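**Zwischenbericht an die Stiftung Hakim**
Projekt: Sanierung und Umnutzung des alten Schulhauses Varnach
Berichtsstand: 28.2.24
Verfasst von: Ju-won Shim, Projektleitung

Sehr geehrte Damen und Herren,

mit diesem Bericht informiere ich Sie über den Stand der Arbeiten seit November. Die Gliederung folgt Ihrem Formular, nur den Punkt Heizung habe ich vorgezogen, weil dort die meisten Fragen von Ihrer Seite gekommen sind.

## 1. Heizung und Dämmung

Die alte Ölheizung ist ausgebaut und der Tank wurde fachgerecht entsorgt. Den Nachweis finden Sie in Anlage 2. Die Firma Wiltine hat die neuen Leitungen im Erdgeschoss verlegt und die Druckprobe gemacht. Im Obergeschoss fehlen noch die Anschlüsse für die beiden Räume zur Hofseite. Die Dämmung der obersten Geschossdecke ist auf 311 Quadratmetern fertig. Beim Öffnen der Decke haben wir eine Stelle mit altem Feuchteschaden gefunden, die im Gutachten nicht erwähnt war. Zwei Balken mussten verstärkt werden. Dies hat den Zeitplan um drei Wochen verschoben, die Kosten konnten wir aus der Reserve decken.

## 2. Innenausbau

Für die Räume im Erdgeschoss haben wir uns mit dem Planungsbüro Zotix auf eine einheitliche Gestaltung geeinigt. Die Türen sollen aus Holz sein und zu dem Charakter des Hauses passen, der Boden soll hell und leicht zu reinigen sein. Über die Farbe des Bodens wurde länger diskutiert. Die Musikgruppe wünschte einen warmen Ton, die Mehrheit hat sich am Ende für ein helles Graugrün entschieden. Die Visualisierung zeigt hellbraune Holztüren mit Kassettenprofil und einen schwarzen Drücker mit runder Rosette. 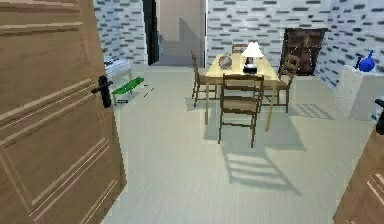
## 3. Nutzung und Belegung

Obwohl das Haus noch nicht eröffnet ist, haben wir bereits mit der Planung der Belegung begonnen. Wir haben 747 Haushalte in Varnach angeschrieben und nach ihrem Bedarf gefragt. Am häufigsten wurden ein Raum für Sprachkurse und eine Werkstatt für Reparaturen gewünscht. Für die Sprachkurse gibt es schon 70 Anmeldungen, deutlich mehr als wir im Antrag angenommen haben. Wir überlegen deshalb, einen zweiten Kurs am Vormittag anzubieten. Eine Lehrkraft dafür wird noch gesucht.

Die Werkstatt soll im Keller eingerichtet werden. Hier ist die Frage des zweiten Rettungsweges offen. Das Bauamt hat eine Außentreppe verlangt, der Antrag dafür ist gestellt, aber wir haben noch keine Antwort.

## 4. Finanzen

Die erste Rate Ihrer Förderung ist vollständig ausgegeben und belegt. Für den Druck und Versand der Umfrage sind Kosten von 1.000 Euro entstanden, welche im ursprünglichen Plan unter Öffentlichkeitsarbeit standen. Ich bitte um Ihre Zustimmung, diesen Betrag in die Position Beteiligung umzubuchen. Die Gesamtsumme bleibt dabei unverändert.

## 5. Nächste Schritte

- Anschluss der Heizkörper im Obergeschoss
- Schriftliche Nachfrage beim Bauamt wegen der Außentreppe
- Ausschreibung der Malerarbeiten
- Vertrag mit der Lehrkraft für den zweiten Sprachkurs, sobald eine Person gefunden ist

Wegen der Verschiebung bei der Decke bitte ich außerdem um eine Verlängerung der Abruffrist für die zweite Rate um einen Monat. Das ausgefüllte Formular dazu liegt als Anlage 4 bei. Für Rückfragen bin ich vormittags telefonisch erreichbar.

Mit freundlichen Grüßen
Ju-won Shim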